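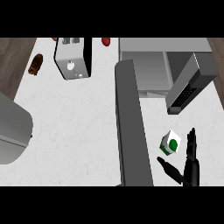
The simulated kitchen counter, seen from overhead, with the black gripper beside the milk carton.

Engineers at Jundavel have changed the way they look after their kitchen robot after a fault in one finger went unnoticed for most of a month.

The robot, known in the workshop as Zamo, is used to test the handling of groceries and small household goods. It has a real cell at the Cillalard site and a simulated copy of the same machine, which runs on a computer in the next room. Until August the two were maintained separately. They now share one service log, and no part can be changed on the real hand until the same change has been made to the copy.

The fault was a stretched tendon cable in the thumb. As the cable lengthened, the thumb began to close later than the fingers opposite it, and cartons were being pushed sideways before they were gripped. The control software made up for some of the delay, and the daily check did not pick it up because it only tested whether each joint reached its end stops.

It was found when the team compared a run on the real machine with the same run in simulation. In the simulated version the thumb and fingers met the carton together. On the real one the thumb was 80 milliseconds behind.

"We had been looking at the code for a week," the company said in a note to its customers. "The cable was the last thing we checked, and it took ten minutes to see."

Under the new routine, the hand is inspected every 3000 grasps. The cell is locked off and the arm is lowered onto a padded stand, where the covers come off the finger bases. Each cable is checked for fraying at the point where it leaves the pulley, then put under a fixed load and measured. A cable that has stretched beyond its limit is replaced along with its partner on the other side of the joint, even if the partner still measures well.

The joints are then wiped clean and the fingertips looked over for cuts. Crumbs have been a nuisance. The cell is used with real bread, and the guard fitted at the wrist does not keep everything out of the knuckles.

Once the covers are back on, the hand is calibrated again. The measured travel of every joint is written into the settings file for the simulated hand, and both versions are put through a set of 144 test grasps. The results have to agree before the cell goes back to work. If they do not, the covers come off again.

The test grasps include several on a carton standing upright, which the team considers the most useful object in the set. It is light enough to tip if one side of the hand arrives early — something a tin or a jar will usually forgive.

The tension gauge and the padded stand came from Tran, a supplier of workshop equipment, which also altered the stand so that the arm can be lowered onto it without removing the wrist guard. A full inspection used to take most of a day. The most recent one was finished by lunchtime, although that did not include any cable changes.

The simulated copy needs some care of its own. Its camera position had drifted away from that of the real cell after the overhead bracket was moved in the spring, and the view has since been reset. Friction values for the fingertips are now updated whenever new tips are fitted.

Jundavel has logged 308 hours of running on the real hand under the new routine, with one cable pair replaced in that time. The work on the wrist guard is still going on. A closer-fitting version is being tried at Cillalard, and the company expects to fit it at the next inspection.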